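Borkgate Forum > Shared Practice > Handling Rules and Site Standards
Thread: Draft rule 3, hand tools held by a gripper

gmulder_moderator
Members are invited to comment on the revised wording of rule 3 before the draft is closed. The text as it stands reads:

"A pointed hand tool shall not be held by a robot gripper while any person is within reach of the arm. The work surface shall be cleared and wiped before each session. The tool shall be returned to its assigned place before the arm is released."

Comments should address the wording and should state which sentence they concern. General remarks on the draft belong in the main thread.
Geert Mulder, moderator

nunus_lab
Regarding the first sentence. Our site objects to "any person." Our operators guide the arm by hand during teaching, and they are within reach by definition. If the rule is adopted as written, teaching with a screwdriver or an awl will be prohibited outright. We request an exception for a trained operator with a stop button in hand.

G_Morelli
I do not support the exception as proposed. A stop button halts the arm. It does nothing about a shaft that is already pointing at someone's forearm. If teaching must be done with the tool in the gripper, the rule should require a tip guard until the path has been confirmed at low speed.
Guido Morelli

nunus_lab
A tip guard changes the length of the tool. The taught position would then be wrong and would have to be corrected with the guard removed, which returns us to the original difficulty. Has Mr. Morelli tried this with a short driver?

G_Morelli
I have, with a guard 20 mm long and the same offset entered in the tool settings. The correction took one step. I accept that older controllers may not allow it.

hamalainen_qa
The Hämäläinen site would accept either version, provided that the session log records which one was used. Our concern is the second sentence. We reviewed 578 session logs against our own rule, which has the same wording, and "cleared and wiped" was marked as done in nearly all of them. The mark tells an auditor very little. One operator brushes the table with a sleeve and another uses a cloth and cleaner.
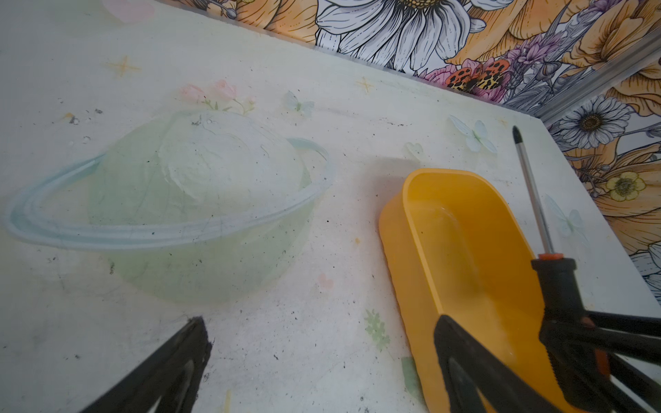
We therefore propose "free of crumbs, filings and other loose matter, as checked by eye from directly above." Patterned surfaces should be permitted, but the check must then be made under good light, as small specks are easily missed against a print. We would also add that any tray on the table be named in the log, with its contents.

gostix_ops
Opposed to naming trays. Gostix runs up to 1000 sessions in a quarter and the log form is already too long. The wording on crumbs and filings is acceptable to us.

hamalainen_qa
A single check box would be enough: tray present, yes or no. We withdraw the request regarding contents.

gostix_ops
Agreed on that basis.

gmulder_moderator
The second sentence will be amended as proposed by hamalainen_qa, with the check box added to the log form. The first sentence remains open. Mr. Morelli and nunus_lab are asked to submit a joint text covering both the tip guard and older controllers. No comments have been received on the third sentence, and it stands.

nunus_lab
We will send a text to Mr. Morelli this week. Please note that we still consider "any person" too broad.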